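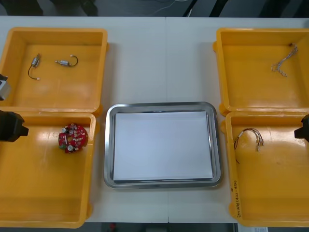 Newsroom > Repair & Reuse

Gistdale asks for proof before it calls small motors "recyclable"

TRURSIDE — Gistdale, the parts recovery shop on Tindall Street, will stop describing small electric motors and circuit boards as recyclable in its leaflets and on its website until it can show where they end up. The change takes effect in July.

The shop takes apart broken fans, toys, printers and kitchen gadgets and sorts what comes out. Motors go in one yellow bin, boards in another, and a steel tray sits between the bins on the white sorting tables. It looks orderly. Gistdale says looking orderly has been part of the problem.

"People see a clean table and tidy bins and assume the rest takes care of itself," said King-fai Wan, who runs the sorting room. "I assumed it too for a while. Then I asked three buyers what they did with our motors and got three answers I couldn't check."

Gistdale went back through 400 motors sold on as mixed scrap and could trace 11 of them to a second use. The others may have been handled well. The shop has no paperwork either way, and will no longer take a buyer's word for it.

From July, motors that still have their wire and connector will be kept apart from bare ones, tested, and offered for sale singly at the front counter. Wan does not expect a rush.

"A small motor costs very little new, and I won't pretend there's a crowd waiting for used ones," he said. "We'll try it for three months and publish what sold. If the number is bad, the number is bad."

Circuit boards are a harder case. Gistdale will keep each board whole until it has been looked over, and will not pull parts off for resale unless someone has asked for them. An earlier attempt to strip capacitors in bulk took up most of a winter and left the shop with jars of parts it could not vouch for. Those jars are still on a shelf.

The shop has also turned down a "green partner" badge offered by Godico, a local labeling service. Gistdale asked what the badge measured and was sent a color chart. It would reconsider if Godico were to look at sales records as well as the room.

Drop-off hours and fees stay the same. Items with batteries still fitted will be refused at the door — this was always the rule, and it will now be enforced.

Last updated: July

Press contact: Gistdale front desk, Tindall Street, Trurside | © Gistdale | Back to top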